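How to Descale a Drip Coffee Maker

Updated September 2024

Lornport has hard water, and a drip coffee maker on our side of town needs descaling every 4 to 6 weeks. If yours takes longer to brew than it used to, or shuts off with water still in the tank, scale is the likely cause.

What you need

White vinegar or a packet of citric acid descaler
Cold tap water
An old toothbrush
A clean paper filter

Before you start

Throw out the used grounds and take out the charcoal water filter if your machine has one. Vinegar ruins the charcoal. On the older Womer machines the filter sits in a small holder at the back of the tank and pulls straight up. On the Diltach it clips under the lid.

Mixing the solution

Fill the tank with equal parts white vinegar and water. If you use citric acid, dissolve 20 grams in a quart of warm water and stir until the liquid is clear. Undissolved crystals can settle in the inlet at the bottom of the tank.

Running the cycle

Put the paper filter in the basket, set the carafe in place and start a normal brew. When the carafe is half full, switch the machine off and leave it for 20 minutes. Then switch it back on and let it finish. Flakes in the paper filter are loosened scale. If there are a lot of them, pour out the carafe and do the whole thing again with a fresh batch.
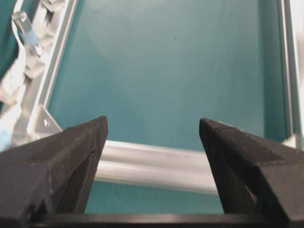

Can I use the same solution twice?

Mix a new batch each time. Used solution has already spent part of its acid on the scale, and it carries grit that you would be pumping back through the tube.

Rinsing

Run two full tanks of plain cold water through the machine. After vinegar you may want a third – smell the carafe and decide. Let the machine cool for 7 minutes between tanks.

Wash the basket, lid and carafe with dish soap. Use the toothbrush on the spray head, where the holes clog first. Put the charcoal filter back last, or fit a new one if it is more than two months old.

If it still brews slowly

Check the small valve under the tank. On the Bartoš 51 it is a rubber flap that sticks shut when scale builds up around it. Unplug the machine, empty the tank and press the flap gently with a cotton swab until it moves freely.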